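Broadband price rises mid-contract – are we all just putting up with this?

saltmarsh_pete
My contract with Dunard said 22 pounds a month. In May it went up, as apparently it does every May, because page nine says so in grey type. I rang to ask what the word "fixed" meant in "fixed term" and was told it refers to me. I'm fixed. The price is free to roam.

kettleandtoast
It's in the summary they email you before you sign. I hate it too but you did tick the box.

saltmarsh_pete
I ticked several boxes. One of them was about cookies.

mossgrove
Kettle's right that it's in the paperwork, but that doesn't make it a decent way to carry on. If my window cleaner put his price up halfway round the house I'd take his ladder away.

Left Dunard last year for Niazi, who only serve four streets in Plastudberg and one of them is mine. Same price since I joined. The website looks like it was made on a wet afternoon and the helpline is a man who sighs, but the line works and he rings back.

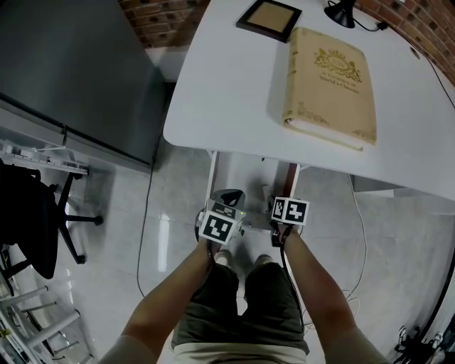
Can you leave before the contract ends if the price goes up?

Depends on what you signed. If the rise was spelled out at the start you'll normally pay an exit fee, and if it wasn't you may be able to walk away free. Mine wanted 255 pounds, so I sat it out and sulked.

bramble_router
Small providers are lovely until they get bought. I was with one for years, then Alteck took it over and my email address stopped existing one morning.

mossgrove
Then I'll move again. That's the point of having more than one to pick from.

bramble_router
Most of us haven't got more than one. At my end of the valley it's Alteck or a phone on the windowsill.

kettleandtoast
Worth ringing when you're near the end, all the same. I asked for the leaving department and got offered 100 meg for what I'd been paying for 40. Took eleven minutes, most of it pan pipes.

saltmarsh_pete
So the loyal customer pays more and the one threatening to leave gets the good price. Lovely system.

kettleandtoast
I didn't invent it, Pete. I just ring up once a year and pretend to be cross.

saltmarsh_pete
I wouldn't have to pretend. Does anyone have the direct number? The one on the bill goes to sales.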